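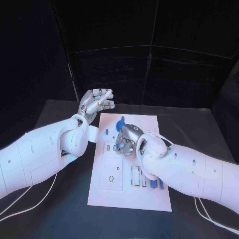
Left hand with the translucent white cylinder, right hand down by the blue knob.

Hi all,

Someone on the list wrote:

> Has anyone run the Monov hands on a peg board? We're stuck
> between those and a plain two-finger gripper.

We've been at it for a couple of weeks at Sesham, so here goes! Same Nitwood controller on both arms, 40 tries per part. 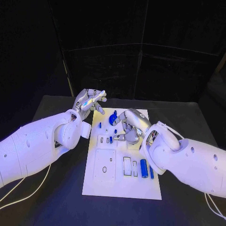

Right finger on the blue disc, left hand open.

The fat cylinder is easy (a plain gripper would do it too). The disc is fussier, and I dropped the closing speed to 16 percent before I liked it.
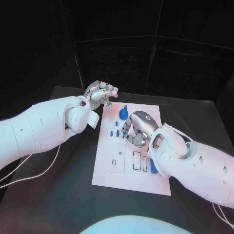
Left thumb and finger nearly together over the corner of the board.

Small pegs are where I've lost my evenings. The Tsoukalas wrist camera lags by 2 or 3 ticks, so I went back to the head view and got six clean placements in a row.
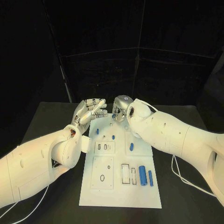 Tiny blue peg between the right fingertips.

If your parts are all big, save your money and get the two-finger one. What size are your pegs? I can send my settings file if you're on the same controller.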